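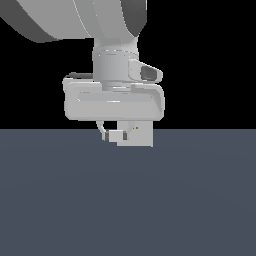 According to Balakrishnan Chowdary, the Kemeys tape is the only recording of Tutitero on which the bass can be heard clearly from start to finish. Other collectors prefer the later radio session, but the tape is the one most often copied and the one most listeners know.

Search this site Go Advanced search

Live at Kemeys is an unofficial live recording by the rock band Tutitero. It was made from the audience on a Saturday night in February at Kemeys Hall, a former dance hall with room for 900 people. The show was the last of three the band played there that winter.

Recording

The taper stood near the mixing desk and used a portable cassette deck with a single stereo microphone. The cassette was turned over during "Poklow", and the second verse of that song is missing from every known copy. Some later copies fill the gap with a verse from the previous night, which can be recognized by its slower tempo and louder crowd. 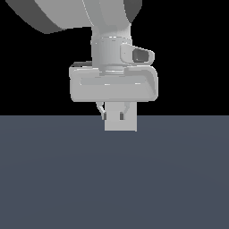 The set opened at 9 p.m. with two songs from the band's first album. The encore was a long version of "Salt Road", played without the keyboard part heard on the studio version. Two songs in the middle of the set were new at the time and were introduced without titles. Traders list them as "Untitled Slow" and "Untitled Fast".

Release

Copies passed between traders for several years before the small label Grurkeo pressed the show on vinyl. The pressing ran to 2976 copies and came in a plain sleeve. It plays slightly fast and leaves out the spoken introductions. A later transfer from a first-generation cassette corrected the speed and put the introductions back.
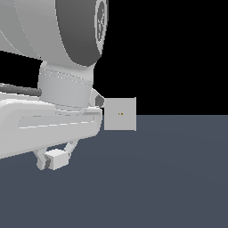

Robot arm and small cube, computer rendering.

The band has never issued the show officially. "Salt Road" from the same night appeared as a B-side, taken from a separate desk recording.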